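Simulated kitchen cell: left arm shivers near the drawers, right arm fine

gravelpit_9
Finally got the two-arm rig in our sim kitchen to finish a whole batch overnight and I'm so happy with it! 2,402 episodes queued, 1,968 came back clean. We run the Inisik controller on top of the Cheema scene pack, random colors on the cabinets every reset. One thing bugs me though. Whenever the left gripper goes low, down by the cabinet fronts, the wrist starts to shiver. Right arm is rock steady. Anybody seen this?

tomatoslicer
Congrats, that's a great first batch. What's your damping on the left wrist? The Cheema pack ships with both arms on the same values but the mount offset is mirrored, and on our setup the mirror flipped a sign on one joint limit. Arm sat 3 degrees past its own stop and fought it all day long.

gravelpit_9
Ooh, I never checked the limits. Damping is stock on both sides.

bokari_fan
I'd look at collision shapes before limits. The raised pattern on those drawer fronts gets its own mesh in Bokari, and if the wrist hull is padded you get contact long before anything looks like it's touching. Turn on the contact overlay and drive the arm in slowly. My money's on that.

tomatoslicer
Disagree, contact chatter would show up in the force log as spikes. A limit fight is a steady hum. gravelpit, which one do you have?

gravelpit_9
Steady! No spikes at all until the fingers reach a handle, and then only a couple.

bokari_fan
Hm, ok. I still don't trust padded hulls, but that does sound like a limit. Swap the wrist hull for the plain one anyway – it cut our step time and you lose nothing on drawer pulls.

nightshift_lu
Depends on the handle. We pull small hooks as well as bars, and the plain hull let the wrist sink right through the panel. Kept the padded one and just trimmed the padding.

gravelpit_9
Update! It was the sign. Lower limit on the left wrist roll was mirrored wrong, exactly like tomatoslicer said. Fixed it in the Flutanska config, reloaded, ran 233 short test episodes and the hum is gone from the log. Padding trimmed too, thank you lu. I'll do the plain hull as a separate run so I don't mix up two changes (learned that one the hard way in March).

tomatoslicer
Love it. Save that config under a new name, the next pack update will write right over it.

gravelpit_9
Done, and I made a copy. Head camera view from the new setup, for anyone who wants to compare arm poses with theirs:

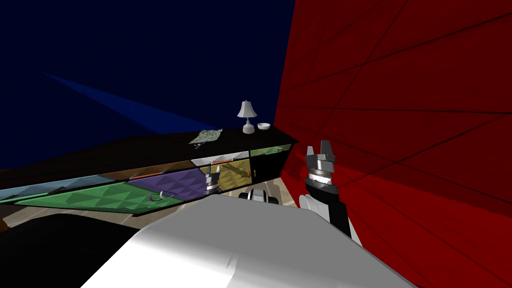
Left gripper low by the purple drawer, right one up with the fingers slightly open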